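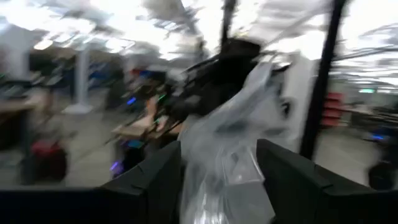 Stukdale clear bags, medium, box of 80
Reviewed by Hortensia Taipe, 20 April 2022

I bought these in January for the workroom in Ovidberg, where everything black and tangled ends up in a drawer and stays there until someone needs it badly. The idea was to bag the lot and see what we owned. On that count the Stukdale does its job. The plastic is see-through, a bit milky once it creases, and it creases if you look at it.

Complaints, then. They crackle like a cinema audience. Under ceiling lights the folds shine so much that you read the glare before the contents. Anything with spiky ends wants its own bag, and even then I'd double up – I've lost 4 so far, all split at the bottom seam.

Reinhold Schmieder swears by the Skov ones, which are thicker and cost as if they knew it. I tried a few and went back to these. Three stars, and I've already ordered the second box.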